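Nallbridge canteen brings back its trays

Trays return to the canteen at Nallbridge community centre in April 2020, after complaints about spills between the counter and the tables.

The centre has bought 200 from Cusora, a catering supplier, using money left over from the January sale. They are plastic, with rounded corners and a raised rim, and replace a mixed lot that had been cracking for years.

One of the designs is beige, with the name "Rabbit" in dark grey script and the word "hi" in a grey circle. It will be kept for the children's lunches, and plain trays will go to everyone else.

Diners are asked to carry their own tray back to the hatch and scrape plates first. Tray racks will stand at both doors - the old trolley has gone.
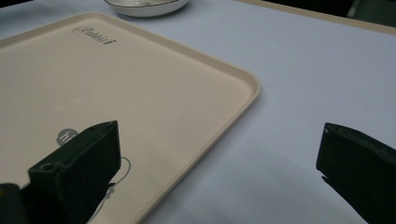

Old trays

The old trays can be collected free from the side entrance, with a limit of 2 per household. Anything left will go for recycling.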